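Good Practice for Two-Arm Work Cells

Hemberg applies these rules in every training cell — revised 17/03/2024. 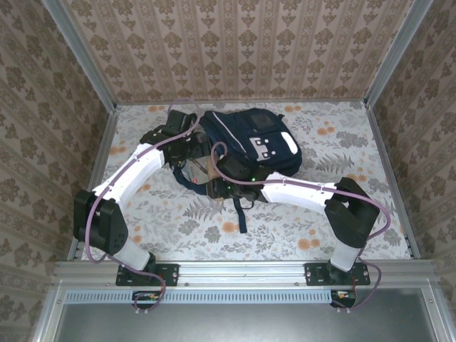
Both grippers at the backpack.

Grip points are agreed before closing.
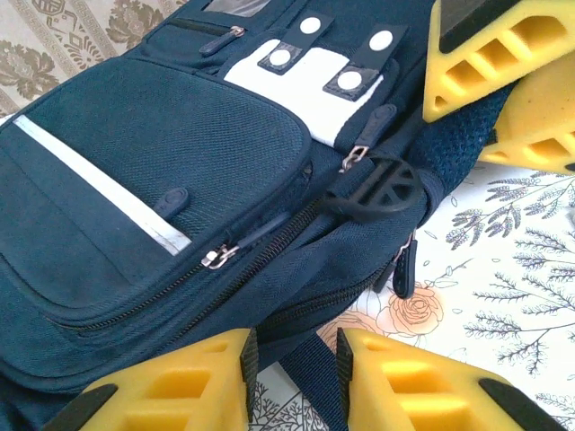

Soft goods need slow closing speeds. Straps are checked first, as one may run between two fingers.

Each arm keeps its own stop circuit.

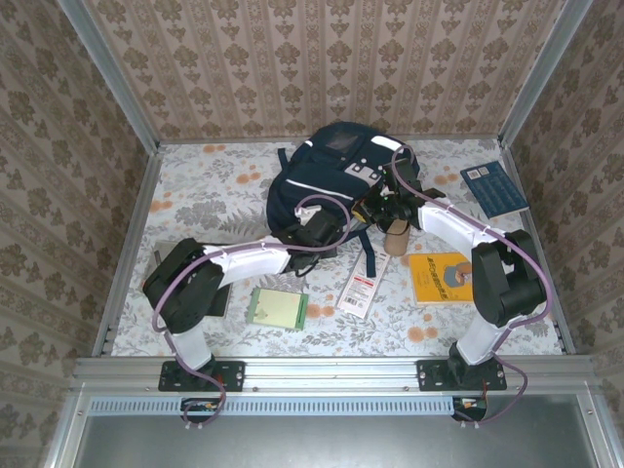 The circuit is tested every 16 days and recorded on Form 3419.

Loads are limited to 3 kg.

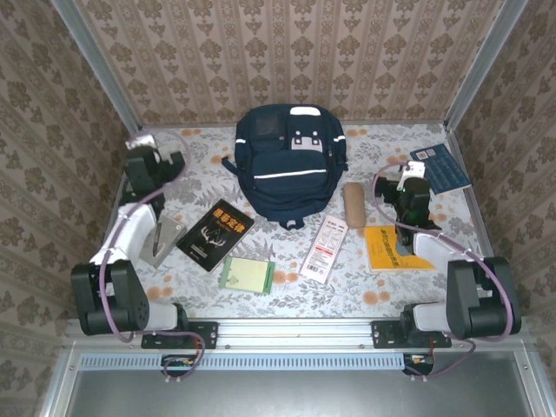 Loose items require a stated clearance. A gripper above a booklet is held to the same limit.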